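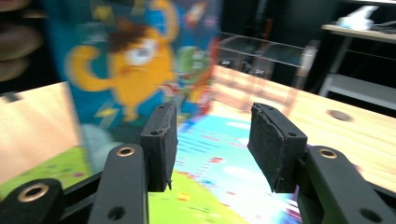

Aarti Nigam does not trust anyone who shelves by color. She told me so before I had my coat off, and then, in case I had missed it, told me again over tea.

"It's a book, not a throw pillow," she said. "If you want a rainbow, go stand in a sprinkler."

Nigam runs the children's and comics shelves at Kisdale, a lending library on the second floor of a building that used to sell lamps. There are 800 titles up there, give or take whatever is under the beanbags. For 16 years she has been deciding where each of them goes, and she has views on the matter that most people reserve for politics.

I had come to ask a small question. My own shelf at home slumps to the left, always has, and I wanted to know why. She asked what was on it. I said a bit of everything, some big hardcovers, some comics, a few things lying on top.

"Well, there you go," she said. "You've got a crowd leaning on a drunk."

Her method starts with a table. Take everything off the shelf, she says, and lay it out where you can see the covers. Then bring over a stand with slots — she likes the clear acrylic kind — and fill it one book at a time, the stiff ones first.

"A hardcover will stand up and behave while you go find its neighbor. A paperback waits until your back is turned."

The thin, glossy ones, the activity books and the manga magazines, stay flat until last. She is fond of those. Half of what she lends in Japanese goes to children who can't read a word of it and don't care. "They know exactly what's happening. Somebody is angry, somebody is flying. What else do you need?"

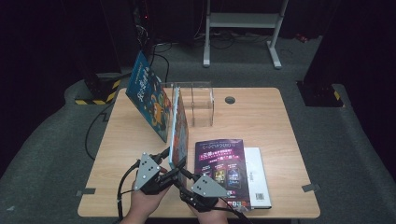 On lightning bolts, and other filing systems

Nigam sorts by height within subject, and she defends this against all comers. Her colleague Teodor Rusu would like to go by author. He has wanted this since he arrived and has been allowed to try it on one shelf, near the fire extinguisher.

"It's a very nice shelf," Nigam said. "You have to kneel to use it."

Her point is that children don't look for authors. They look for the one with the orange guy on it, or the one with the lightning. So the cover has to be findable, and books of one height let you tip each out without bringing down the family. She showed me, tipping with one finger at the top of the spine. I tried it and brought down the family.

"Don't pull from the top edge," she said, a little late. "Push the neighbors back and take it by the middle."

I asked about plain covers, the white ones with nothing much on them but a barcode. She sighed. Those get turned barcode-side in, she said, and a strip of tape on the spine with the title in marker. It isn't pretty. Rusu has better handwriting, so he does the tape.

How full should a shelf be? She held up a flat hand and slid it sideways into a gap I hadn't noticed. That much. If your hand won't go in, something has to leave. Last October she took out 61 books in an afternoon and missed two of them.

"Which two?"

"I'm not telling you. You'll say I should have kept them."

I went home and emptied my shelf onto the kitchen table. It took most of the evening, as I kept stopping to read. It still leans, but to the right now.

Comments (3)

Thomas Leone
Twenty years of shelving by color and my books are fine, thank you. So are my throw pillows.

Nosipho Venter
The hand trick works! Mine wouldn't go in anywhere. Where do people get the clear stands?

Hòa Dương
I have been to the shelf by the fire extinguisher. Team Teodor. Bring a cushion.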